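Flandar heated airer: one winter on

Print this page | E-mail this to a friend
Reading time: 2 minutes
Last updated: November

The Flandar is a folding rack with warm bars, sold by Declercq as the end of the tumble dryer. Ours has not ended anything, but it does dry shirts overnight if you leave a gap between them and don't get greedy.

It draws 200 watts, so it is cheap to run and in no hurry. Jeans go on at teatime and come off at breakfast, stiff as a door. The zip-up cover costs extra and makes the whole thing look like a small tent with a secret. Buy it anyway -- without it you are mostly heating the landing.

The legs splay beautifully. Folding them back is a job for two people on good terms. 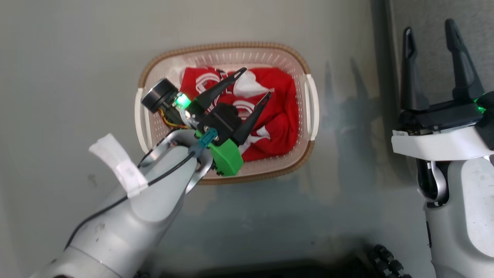

Red printed fabric in the laundry basket.

Socks fall through the bars. The cheaper Sternow has a mesh shelf for them, and a plug that buzzes. I'd still take the Flandar, and put up with the socks.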